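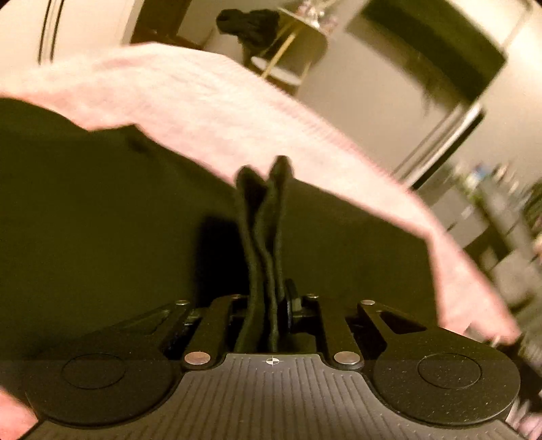 Vemora open day: can a machine put your washing away yet?

October 2019
By Bianca Stanciu

Search this site Go

The train to Pirnammont goes once an hour and the bus from the station does not wait for it, so I arrived at Vemora's open day late and in a bad mood. I mention this in fairness to the company. I have been going to demonstrations of household machines for a good many years, and I have yet to come home from one and throw out my ironing board.

Vemora has the upper two floors of what used to be the Bakker button works. The ground floor is still let to a firm that cuts foam for sofas, and you can hear it through the boards. Visitors were given a lanyard, a cup of coffee and a leaflet promising "a home that looks after itself". The leaflet had a picture of a child on a rug. There was no washing in it anywhere.

Our group was shown round by Iara Riquelme, who runs what they call the cloth room. She was the best thing about the day, mostly because she would not repeat the leaflet. When a man near the front asked how long before he could buy one, she said she had no idea and that anybody who gave him a year was selling something. Her colleague from the sales side looked at the ceiling.

We began with the arm on the first floor. It is called Piteck, it is bolted to a steel bench, and its job is to fold a hand towel. The towel is always the same towel, or one of a pile of identical ones, and it is laid out flat before the arm starts. It took 33 seconds from first touch to finished fold, by the clock on the wall above it, and the fold was good. People clapped. Then a woman with a pushchair asked if it could do one straight out of the basket, and the answer was that this was a different project.

It is always a different project. I have heard the same reply about a machine that stacks plates (but not with a fork left on them) and one that sweeps (but not under a chair with a coat on the back). The chore gets cut down until the machine can do it, and the piece that has been cut off is the piece that takes up my evening. I can fold a flat towel while talking on the telephone. Getting forty things out of a heap, finding the sleeves, turning the trousers the right way out and noticing that the black jumper has shed on everything else is where the time goes.

The cloth room is upstairs and I would have skipped the rest for it. There are no arms in it. Staff and paid helpers handle clothes and bedding with a gripper held in the hand, a pair of fingers on a chunky body with a camera to watch what the fingers do. They pick up, drag, fold, drop and pick up again, and the recordings go to the people downstairs who are trying to teach Piteck about something other than towels. A good deal of it is also done in ordinary homes, Riquelme said, with the furniture left where it was and the clutter too.

I asked to have a go and was handed one. It is an odd feeling. Your own hand knows at once if it has one layer of cloth or three, and through this thing you know very little. I was given a bed cover and a dark shirt and told to move the shirt without taking the cover along with it. I took the cover along with it. On the second try I got the shirt by the middle, and it came up in a bunch of folds with the corners hanging off in directions I had not asked for. On the third I got a corner and was absurdly pleased with myself, and then could not find the next one.

Dark cloth is the worst, I was told. Pale sheets show their creases and give the camera something to go on. A black or very dark green garment swallows the light, and a deep fold and a plain shadow look much alike on the screen. I had not considered that before and I thought it was the most useful thing I learned all day. Half my wardrobe is navy.

They had numbers up on a whiteboard and did not mind my copying them. So far this year the cloth room has logged 1535 attempts at taking a garment off a bed and folding it, done by people with the hand-held tool. From those recordings they built a program and gave it to the arm, which was then set the same task 399 times. It finished with something Riquelme was willing to call folded in 276 of them. She put a good deal of weight on "willing to call". I asked to see a few, and one was a T-shirt in a sort of parcel, with a sleeve poking out of the end. I have a relative who folds like that, and we do not let him do it.

Is that a good result? For the people in the room, plainly, yes. In February, Riquelme said, the arm mostly pushed the shirt along the bed until it fell off the far side. For a person who wants the washing done, it means that close to a third of the pile is waiting on the bed at the end, and you must look through the rest to find out which third. I do not call that help. I asked how long each attempt took and was told it varied. I asked again, a little later, and it still varied.

The company's answer to all this is that the arm does not get tired and can work while you are out. I heard it from the sales colleague more than once. It is fair as far as it goes. But somebody has to put the bed against the bench, and the bench weighs as much as a small car, and there is a cage round it with a red button that a trained person must be near. Being out is not yet on offer.

Get our pieces by email. Enter your address and press Sign up. You can leave the list at any time.

After lunch (soup, decent, ladled by a person) there was a talk on the shop floor, where Vemora thinks it may earn some money sooner. The idea is a machine in the back room of a clothes shop, straightening what customers have tried on and left in a heap. I used to work in such a back room. The heap has hangers in it, and belts, security tags, and now and then a receipt or somebody's glove. The film they showed had none of these. It had six plain jumpers in a tidy row, and the arm did very nicely with the first four before the film faded out to music.

I put my hand up and asked about the jumpers five and six. The speaker laughed and said the film had been cut for length. It ran for under two minutes.

I don't want to be unkind about the place. The work upstairs is serious, and the people doing it are clear about how much there is left to do. It is slow, dull, careful stuff, picking up shirts all day in the hope that a machine will one day pick up one shirt it has not met before. I would much rather read a leaflet about that. My complaint is with the floor below, where the same work gets turned into a child on a rug.

If you are thinking of going, the next open day had no date when I asked. Entry is free and you need to put your name down beforehand. There is a lift, though it was out of use, and the stairs are steep with a turn in them. Ask for the cloth room first, as the groups up there are small and fill quickly. Wear something with pockets, because they take your bag at the door. And have a go with the gripper if they offer it, preferably on something dark.

I got home a little after eight. The sheets I had put on to wash that morning were still in the drum, and I hung them over the doors.

This website uses cookies to remember your settings and count visits. By carrying on you agree to this. Accept Read more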